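Wrist camera placement – Getari fingers vs. Trarnamow fingers

millrat_27
Posted Saturday, 7:40 am

I've been swapping between two sets of fingers on the same arm. The Getari set is the slim one, the Trarnamow set is wider with rubber pads. The job is pulling a black carrier with blue latches out of a slot in a gray tray and putting it back. Controller is a Ridska, same speed settings for both.

Over the week I ran 236 cycles with each set. The slim fingers missed 13 times and the wide ones missed 27. Most of the wide misses were on the reinsert, where the pad touches the side of the slot before the part is lined up.

My real question is the camera. It's on the wrist and looks down past the fingers. View from it with the slim set on:
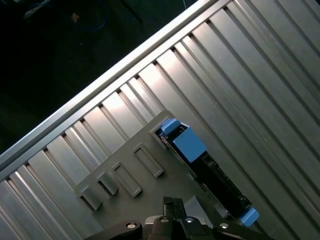 Slim fingers over the gray tray, carrier to the right of them. Ribbed aluminum plate underneath.

The tips show up fine against the tray. Against the carrier it's black on black and my edge finder loses them. Has anyone moved to a side mount for this kind of thing?

dovetail_joe
Posted Saturday, 8:15 am

I'd leave the camera where it is and paint the fingertips. A dab of matte white on the back of each one. We did that on a Carrasco arm and the tip detection settled right down.

By the way, those ribs are going to give you trouble too. The bright strips are nearly white in your shot. Put a flat mat down.

hexkey
Posted Saturday, 9:02 am

Disagree on the paint. It chips, and then your tip is in a different place than the software thinks it is. Use the blue parts. You have blue at both ends of that carrier and nothing else near it is that color. Find those, get the angle, and work out the tips from the joint positions. You don't need to see the fingers at all.

millrat_27
Posted Saturday, 9:30 am

I tried going by joint positions. The slim fingers flex a little when they close, so the numbers are off right when I need them. The blue idea for the carrier angle is good though, I'll try that. I can't put a mat down, the tray has to sit on the plate.

dovetail_joe
Posted Saturday, 9:48 am

Then move the light. It's coming in from the upper right and you've got a highlight all along the rail. Get it lower or put a diffuser on it.

And paint doesn't chip if you rough up the plastic first. Ours has 1056 cycles on it.

hexkey
Posted Saturday, 10:20 am

1056 isn't very many. Ask again next year.

On the fingers themselves, I don't think 13 against 27 is a fair test if the pads are just too wide for the slot. Trim the pads and run it again. The wide set holds better in my experience – I went back to it after the slim ones let a part twist.

millrat_27
Posted Saturday, 11:05 am

Fair point on the pads. I have a spare pair I can cut down. I'll do the light first, then the pads, and leave the camera alone until I have both sets of numbers.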